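Cahier d'atelier, ligne vaisselle, cellule Stukeck
Mai, reprise à 13 h 40
Rédaction : S. Durrani. Relecture : A. Ghumman.

1. Prise des contenants turquoise

Simulation relancée avec la configuration prévue pour la cantine de Haltinow. But : savoir quelle part du tri reste au poste manuel. Aujourd'hui deux opératrices vident les bacs et rangent par type. Le client voudrait une seule personne au poste, l'autre au contrôle. Réglage de serrage repris de Midtbø sans modification.

Point à surveiller : le récipient saisi est incliné, ouverture vers le haut et la droite, et son bord passe très près du bol resté posé à plat. Marge latérale trop faible à mon avis. Au poste manuel, on écarte le voisin de l'autre main sans y penser ; la cellule n'a pas ce geste. Areeba propose d'imposer un écart minimal avant toute saisie et de renvoyer le cas à l'opératrice s'il n'est pas tenu. À chiffrer : chaque renvoi interrompt son contrôle. 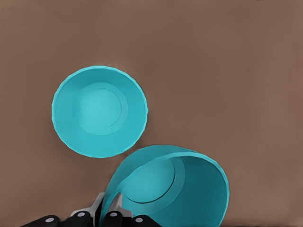

2. Charge au poste de contrôle

Série de 176 cycles sur le modèle. Renvois à l'opératrice : 5. Chiffre bas, mais trois d'entre eux tombent à la suite, ce qui correspond en pratique à un arrêt de ligne pour la personne en place. La moyenne ne dit rien là-dessus. Demander à Dultberg s'ils ont gardé leurs relevés d'attente.

Temps de réponse admis avant mise en pause : 60 s. Trop court si l'opératrice contrôle en bout de convoyeur. Areeba voudrait un voyant au poste et pas de signal sonore, le local est déjà bruyant.

Réglage vision inchangé. Seuil de confiance à 97 pour l'instant. 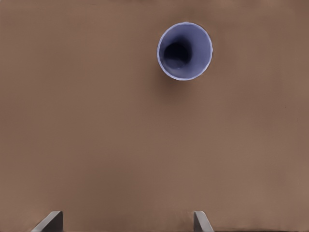

La fiche de poste devra être réécrite avant l'essai sur site. La version actuelle parle de « surveillance », terme refusé à Haltinow parce qu'il ne dit ni quand intervenir ni qui décide de la reprise. Je propose de décrire les interventions par situation. Cas simple : une tasse bleu pâle seule, dégagée, pince ouverte en approche ; aucune action attendue, l'opératrice reste à son contrôle. Cas à renvoi : deux contenants presque bord à bord ; elle sépare, acquitte, la cellule reprend. Entre les deux, il manque une règle pour les pièces sans anse dont le fond paraît très sombre vu de dessus. Le modèle de profondeur est à vérifier sur ce point, sinon le cas passera en renvoi par défaut et la charge remontera.

Rotation des postes : à voir avec le site. Areeba est contre une affectation fixe au contrôle, fatigue visuelle déjà signalée à Midtbø.

À faire
- écart minimal : trois valeurs à comparer, même série (S. D.)
- délai de pause : refaire le calcul avec le trajet depuis le convoyeur (A. G.)
- fiche de poste, version 2, à faire relire par les deux opératrices avant envoi
- relevés Dultberg : relancer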